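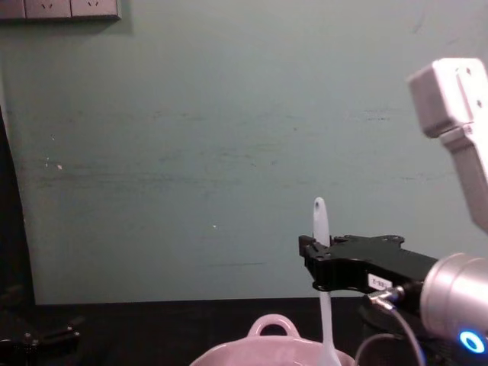 GOODWIN POLICE DEPARTMENT
OFFICE OF PUBLIC INFORMATION

FOR IMMEDIATE RELEASE
May 3, 2026

Two Arrested in Fitarov Avenue Burglary Investigation

GOODWIN — Detectives with the Goodwin Police Department have arrested two adults in connection with a series of overnight burglaries at small businesses along Fitarov Avenue and in the Tronon Square shopping district. Both were taken into custody without incident and booked into the city jail on suspicion of commercial burglary and possession of stolen property.

The arrests follow an investigation that began in March, when the owner of a phone repair shop reported a forced rear door and missing merchandise. Detectives later linked 11 reported break-ins to the same pattern of entry.

Officers served a search warrant at a storage unit on Lilta Road and recovered 148 items, including tablets, power tools, cash drawers and jewelry. The Property Unit has matched 22 of those items to burglary reports by serial number. Work to identify the owners of the remaining property is continuing.

“Business owners on Fitarov Avenue kept good records, and they called us quickly,” said Captain Wing-sze Chou, commander of the Investigations Division. “Those calls gave our detectives a place to start. I also want to recognize the patrol officers who gave up their regular shifts to cover the area overnight.”

The names of those arrested are being withheld until charges are formally filed. All persons are presumed innocent until proven guilty in a court of law.

Business owners who believe their property may have been recovered should contact the Property Unit and have a case number ready, along with receipts, photographs or serial numbers where available. Property will be released by appointment only — walk-in requests cannot be accepted while the items are held as evidence.

Anyone with information about these burglaries is asked to contact the Investigations Division. Callers may remain anonymous.

Media inquiries: Office of Public Information, Goodwin Police Department

###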